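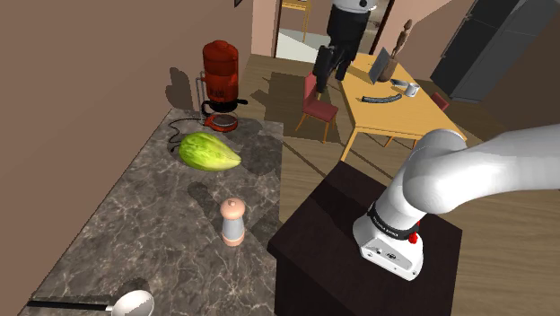 Stadwood growers bring in their first full papaya crop

July 29, 2019

Papayas from Stadwood! It still sounds like a joke, but the town's shared glasshouse has just finished picking its first full crop, and the fruit is going out to kitchens all over the valley this week.

The old tomato house on Hurkell Lane stood idle for nine years before a group of local gardeners took on the lease. They planted 18 young papaya trees in January of last year, under a double layer of glazing and with heat piped across from the bakery next door. This summer those trees have given 649 fruits, and there are still small ones coming along near the top.

"I had a bet with my brother that we would get five," said Mei Tran, who looks after the watering and has kept a notebook on every tree. "I owe him a dinner, and I am very happy to pay for it. It will have papaya in it."

The trees grow astonishingly fast. They were knee high when they went in and the tallest had to be cut back in May when its leaves began pushing at the roof vents. Flowers open straight off the trunk, and the fruit hangs there in tight bunches under a crown of huge leaves. Visitors who have only ever met papaya as orange cubes in a plastic tub tend to stand in the doorway for a while with their mouths open.

The hard part was the winter. Papayas hate cold, soggy roots, and a leaking gutter in the first few weeks nearly finished off the whole north row. Alaric Doucet, a retired plumber who lives two streets away, spent most of a weekend up a ladder fixing it, then came back and raised the beds on rubble so the water would run off. Every tree in that row pulled through, though one still leans like a tired commuter.

Growers are picking the fruit at two stages. Some is left to turn mostly yellow for people who want it sweet - with a squeeze of lime, a pinch of salt, or just a spoon. The rest is taken green and firm, and that has been the surprise hit. Green papaya can be shredded for salads, simmered in soups or cooked with chicken much like a marrow, and the first boxes of it were gone within the hour.

Brisa Zavala, who runs the Ruiz-Ortega cafe by the bridge, has taken two crates and is serving ripe slices at breakfast and a sharp green salad with peanuts at lunch. "You cannot get fruit like this from a lorry," she said. "It has to be picked too early to travel. These came to me in a wheelbarrow!"

Her advice for anyone taking one home is to leave it out on the worktop, away from strong sun, and turn it once a day. When most of the skin has gone yellow and it gives a little under the thumb, it is ready to cut, and after that it should go in the fridge and be eaten within two or three days. A fruit picked fully green will not sweeten up much, so that one is best kept for cooking.

Money from the sales goes straight back into the glasshouse. Running costs came to just over £3,000 in the first year, most of it on glass and pipework, and the group hopes the second year will be a good deal cheaper. Plans for the empty south end include passion fruit, ginger and possibly a banana, if the roof can be persuaded.

Seedlings grown from the best of this year's fruit will be on sale from the middle of August. They need a bright, heated spot and a large pot, and Tran warns that plenty of them will turn out to be male and never fruit at all. "Buy three," she said.

The glasshouse is open to visitors every morning until noon, and entry is free. The entrance is through the green gate beside the bakery yard.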